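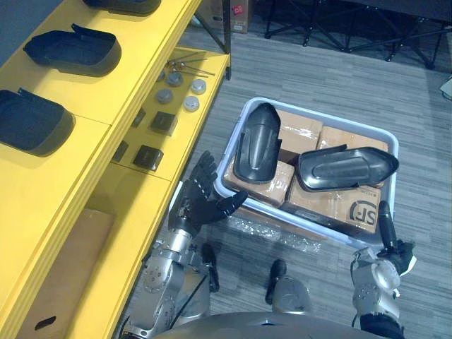 Cardboard in the recycling bin at our small packing and assembly shop is driving me up the wall, and I'd like to hear from people who have dealt with this instead of people who sell bins. We do kitting for small hardware. The bench is yellow shelving with black trays along the top, and the lower shelf has ended up as the place for hex keys and round caps. Next to it on the carpet is a white plastic bin full of brown cardboard boxes, and another box with a hand hole cut in the side is tucked in under the shelves. My boss read something about "point of use" waste and wants a bin like this at every bench. I have my doubts. The boxes go in whole, the bin fills up in no time, and small parts go in with them. In August we came up short on caps for an order of 3,020 kits and I'm convinced part of the shortage went out with the cardboard. Is there any proof that a bin by the bench beats one big cage by the dock? Or is this one of those ideas that looks good on a poster?

Posted by Endine

We had the cage by the dock for years and I wouldn't call it better. People don't walk to it. They say they will, and then the boxes pile up under the bench where you kick them all day. Your real trouble is whole boxes. A box that isn't flattened is mostly air, so of course the bin is full. Put a safety knife on a cord at each bench, make flat boxes the rule, and see how long the bin lasts then.

I don't buy the missing caps story until you check. For one week tip every bin out on a sheet before it goes to the baler. We did that at the Pisa Street shop and found 86 pieces, nearly all of them stuck under the bottom flaps. It was a nuisance, but it was a good deal less than the supervisor had been claiming. If you find four caps, your shortage came from somewhere else, most likely the count when the goods came in.

One more thing. Loose caps on an open shelf with no lip will roll. I'd move them into the trays before I spent a cent on bins.

Posted by Saavedra

just get bigger bins. ours hold up to 80 gallons and have wheels. problem solved

Posted by Girkano

Bigger bins are how you lose more parts, if you ask me. Anything that drops to the bottom stays there until the bin is emptied, and no one is going to dig for it. I'm also not sold on wheels over carpet with a full load.

I'll try the knife on a cord and the week of tipping out, though I expect the boss to lose interest by the second day. Where I still have a problem is the work up against the heavier pieces. There are bolt heads along the bottom edge of a big round part here, and a cap or nut that gets away from you under there could go anywhere — carpet, shelf, bin. Has anyone found something that catches them? 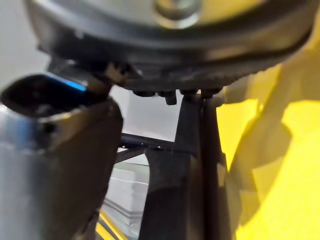
Saavedra replied that a shallow tray on the floor under the work would catch most of what falls, provided it has a raised edge and something soft in the bottom so things don't bounce. A cut-down box with an old towel in it did the job at Pisa Street. The magnetic mats were a waste of money there, as half the parts were plastic.

A towel I can believe in. I'm less sure about a box on the floor, because someone will throw it in the bin with the others by lunchtime. I'll write KEEP on it and find out.

Posted by Endine

Last updated: October 2025

Print this page | E-mail this page

Contact us | Copyright notice | Back to top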